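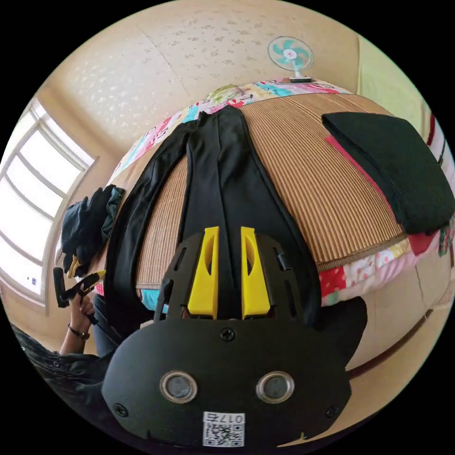

Segundo a responsável técnica da Pallow, o erro mais comum na conservação de têxteis domésticos é tratar a humidade como um problema de limpeza. «É um problema de ventilação», precisa. «Quem lava mais vezes e seca mal acaba pior do que quem lava pouco.»

A oficina, instalada em Tralloswood, mantém registos de 292 peças, entre cobertas, esteiras e mantas. O limite interno de humidade relativa é de 63 por cento. Acima desse valor, as peças de fibra vegetal passam para a sala do fundo, onde ficam na vertical durante 13 dias.

«Na horizontal, a face inferior não respira. Enrolada, pior ainda - a fibra fica com a curva e depois não assenta.»

A escolha do detergente interessa-lhe menos. Usa um sabão neutro, o Flelis, em solução a 2 por cento, e só no algodão. No bambu admite apenas pano bem torcido, passado no sentido das tiras.

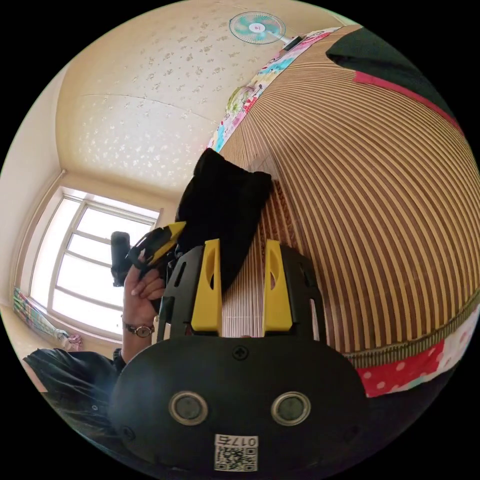
Na Bashir discorda-se deste ponto: o pano, mesmo torcido, deixa água nas costuras da orla, e a escova seca dá melhor resultado. A responsável conhece a objeção e aceita-a em parte.

«Para pó, sim, escova. Para gordura não serve. O que eu não faria é escovar uma orla já descosida.»

Quanto aos tecidos escuros, recomenda secagem à sombra e do avesso. Não usa amaciador, que reduz a absorção e retém partículas. A próxima revisão dos registos está marcada para julho, com nova calibração dos higrómetros.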